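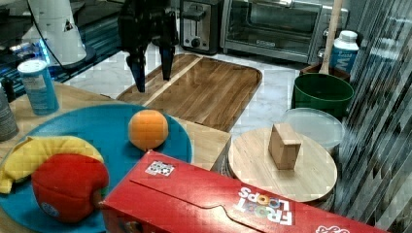
Fil sur l'achat de notre deuxième bras, puisqu'on m'a posé la question mercredi. Premier poste à budgéter, et celui qu'on avait oublié la première fois : la cuisine elle-même. Une assiette bleue, une pomme et une banane en peluche, une boîte de Froot Loops, un grille-pain, une planche à découper. Pris séparément, ça ne coûte rien. Au total on a passé 200 euros d'objets, et il faut prévoir des doubles.

2/ Le bras. On a comparé deux offres, Canirix et Grirnumar. Le prix catalogue ne dit pas grand-chose. Regardez ce qui est compris : contrôleur, câbles, pince, doigts de rechange. Chez Canirix la pince est en option, chez Grirnumar elle est incluse mais la garantie s'arrête au poignet.

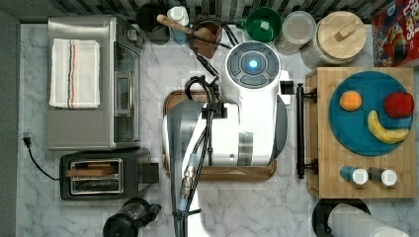
3/ Le délai. On nous a annoncé 7 semaines. Comptez le transport en plus, et la réception sur site si votre bâtiment n'a pas de quai. Marcelino Barros, qui gère nos achats, demande maintenant une date de livraison écrite dans le bon de commande.

4/ La maintenance. Le contrat annuel est à 3 000 euros par bras. On l'a pris la première année et on ne le reprendra pas pour l'ancien — une seule intervention, pour un câble. Pour le neuf, on le garde jusqu'à la fin de la mise en route.

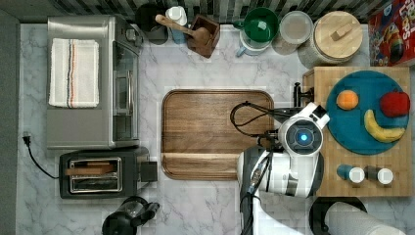
5/ La place. Dessinez le plan de travail à l'échelle avant de signer. La portée annoncée se mesure bras tendu, et personne ne travaille bras tendu. Chez nous il a fallu revoir l'implantation deux fois avant que les appareils du fond soient atteignables.

6/ Le temps humain. Roy Whitlock a passé 27 jours sur l'installation du premier : fixation, calibration, arrêt d'urgence, formation de l'équipe. Cette ligne n'apparaît sur aucun devis. Mettez-la dans le vôtre. 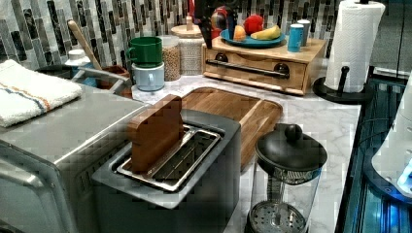
7/ Le financement. La moitié vient du projet Altulwood, le reste de notre budget d'équipement. Oyewole proposait une location sur trois ans. Pour un usage quotidien, l'achat revenait moins cher dès la deuxième année.

8/ Commande prévue en mars. Je mettrai le tableau des coûts en ligne quand Marcelino l'aura relu. Si vous avez des retours sur la garantie Grirnumar, je prends.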